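Stedley Desk Resets

A set of short recordings of people putting office network gear back where it belongs. Version 2, February 2021.

What this is

Stedley is a small shared office with more equipment than shelves. Over the course of a month we recorded people doing the dull end of office life: moving a router to the other side of a table, straightening it, lining up its cables, putting the notice back on the wall, pushing the chair in. There are 50 episodes. Most are short. A few are long, and those are nearly always the ones with Ethernet in them.

The name "Hullar" appears in some of the file headers. That was the working title until we found out that two other folders on the same drive were also called Hullar. Please treat Hullar and Stedley Desk Resets as the same thing, and please don't rename the headers, as Mirsad's scripts look for them.

Why routers

Mirsad Nikolovski wanted mugs. Everyone has mugs. A router is flat and boxy, which sounds easy, and it has antennas, which is where the easy part stops. It also comes with its own leash. Move the box a hand's width and the cables have opinions about the new location. Let go of it and they may express them.

We think this makes the router a more truthful bit of office than the mug. Anyone who has tried to wipe down a table with networking equipment on it will know the feeling of cleaning around something because lifting it would mean committing to the whole afternoon.

The table

All episodes in the "round" folder use the same light-wood round table against a white wall. A round table against a flat wall is a strange choice and we inherited it. It leaves two curved gaps at the back, and cables love both of them. A dropped connector will go into the left gap if it possibly can.

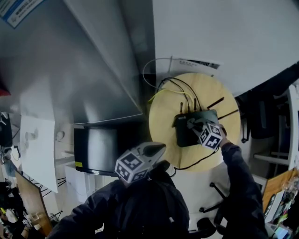
The cables were never cleared away between episodes. We did talk about it. Marin Vasić's position was that a router with no cables is a paperweight, and that if we were going to record paperweights we should be open about it in the title. So the black ones stay, and so does the yellow Ethernet, which makes a handy landmark if you are trying to work out which way the box has been turned.

The power cord is allowed to hang over the edge of the table. Safety-minded readers have already written to us. It is routed properly in the "tidy" folder, where it looks much better and snags on the chair slightly less.

Tasks

nudge: shift the router a short distance and leave it facing the same way.
square: line the long side of the box up with the wall. On a round table this is a matter of taste, and the annotators were told to be generous.
press: hold the box down from the top while a cable is dealt with, or simply while deciding what to do next.
antennas: put the antennas where the episode note says they should go. See Known problems.
gather: bring loose cable together on the tabletop without pulling anything out.
clear: everything off the table that can come off.

The "clear" episodes are fewer than planned. People agreed to them and then remembered something they had to do upstairs.

What's in the folders

round/ holds the bulk of it, 30 episodes, all at the table described above.
tidy/ is the same table after somebody lost patience.
notes/ has one plain text file per episode, typed by whoever did the task, in whatever mood they were in. Spelling has been left alone. One note says only "cable won."
splits/ contains the train and test lists. Don't reshuffle them. The test list was built by hand so that no person's first attempt at "gather" ended up in it, out of kindness.

Annotation

Each episode has a start, an end and a one-line description of the result. We use three result words: placed, moved, abandoned. "Moved" covers the cases where the router is somewhere else but nobody would claim it was on purpose. Marin and Mirsad labeled everything separately and then compared. They disagreed mostly about "square," and one disagreement about an antenna is still open in the tracker under the label Grivumeck, which is what the office calls any job that was supposed to take five minutes.

Background clutter was not annotated. There is a fair amount of it. The monitor, the cabinet and the desk overflow were all in use during January, and things on them come and go between episodes. If your method depends on the background holding still, this is the wrong office.

Known problems

Antennas drift. You set one upright, turn to the cables, and it has started a slow bow. Episodes where this happened during the task are marked "placed" if the antenna was right when the person let go of it.

The chair moves around. It was supposed to stay on its mark, but the mark was tape and the tape lost.

Cable identity is not tracked. The black cables look alike to us as well.

Three notes files refer to the "good side" of the table. We have asked, and there are differing accounts of which side that is.

The Radonjić split

An earlier release had a separate list called Radonjić, after the meeting room where it was drawn up. It overlapped with the test list by more than 30 percent and should not be used. If you have results on it, we would be glad to see them and sorry to hear about it.

Use

Free for research and teaching. Please keep the notes files with the recordings if you pass them on; the episodes make less sense without them. If you publish a still, check that no papers on the wall or the desk are readable, and blur them if they are.

Contact

Questions about the lists and scripts go to Mirsad. Questions about the table, the cables or the routing of the power cord go to Marin, who keeps a separate mail folder for the last one.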